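The basket and the rest of July

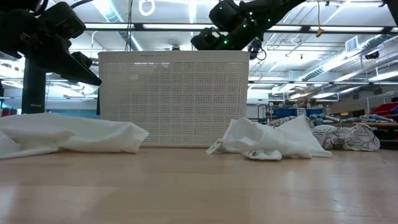
Indrek Strazds
night receptionist and laundry keeper, Koppel guest house

Last updated: July

I write this at the long table, with tea, at 6 in the morning. My shift is finished but I don't feel sleepy yet, so I will put down the day before I forget it.

The basket is white plastic with small square holes everywhere on the sides. I bought it in the Gokley store near the bridge, after the old one lost its handle on the stairs and I had to carry it against my stomach like a big fish. I wanted the gray one, but the gray one was only in a size for a family of giants. This one is wide and not too high, and it fits between the sink and the wall if I turn it. I am satisfied with it. My mother always had a basket from willow, and it caught on every sock we owned. Plastic does not catch.

The table is the best place for folding in the whole house. It is light wood and the lamps shine back from it, and in the evening this is a little hard for my eyes. But a pale table is good for white things in one way: I see at once if I left a crumb or a drop of coffee there. At home I fold on the bed, and then my back is angry with me until the next day.

The order is always the problem. I like to begin with the flat and easy pieces, and Tarmo Kazlauskienė, who has the day shift, begins with the worst ones. She says that when you do the worst first, the rest is a holiday. I have tried her way four times this month. Each time I stood with one difficult shirt for so long that my tea became cold. So I am back to my own way, and I have told her so, and she only lifted her shoulders.

Yesterday there was a lot of white. White pieces on the left of the basket, white pieces on the right, and when white lies in a heap I cannot tell what is a sleeve and what is only a fold. I pulled one by its tag, thinking the tag would show me the neck. It was at the side seam. I turned the thing around three times like a person who is looking for the door in a dark room. I should learn to feel for the seams first. Tarmo does it with closed eyes, almost.

The one I like is the cloth with the black lines, loops and curves, very bold, as if somebody was trying a new pen. I don't know if it has a meaning. When it is folded the lines don't meet each other anymore and it becomes a different drawing, and I spent too much time to find a fold where they meet again. I did not find it. I put it on top of the pile anyway so I could look at it.

There was also a dark piece with a pattern, under the white. I have a rule about dark and white together, and the rule is from a sad experience in my first year here, with a blue sock and 50 napkins. The napkins were for a wedding. The bride was kind, but her aunt was not. After that I wrote SEPARATE on a paper and put it over the machine, and the paper is still there, only the tape is yellow now. So when I see dark cloth near white I still get a small jump in the heart, even on a table, where it can do no harm.

Other things of the day. The washing powder is nearly finished. I want to try Mivham, the one without perfume, because the guest in the corner room complained about the smell of lavender on her pillow. The big box costs more than I would like, but it is enough for 60 washes, and the small box is enough for almost nothing. I will ask for the big one and see what the office says.

The lost things shelf is too full again. I wrote a list in the notebook: one brown belt, one child's hat, two single gloves (both left), and a Zastance umbrella which opens only when it wants. The hat was sent for already, the family telephoned from the train. Nobody telephoned about the belt.

I slept badly before this shift, because of the heat and the neighbor's drill. I should buy a thicker curtain. I say this every July and then comes August and I forget.

It is light outside now and the bread van is at the back door. Tarmo will come at seven. I will leave her the stairs towels, which I did not reach, and a note with an apology, and half of the plum cake, the bigger half.

Tomorrow: curtain, powder, call the dentist.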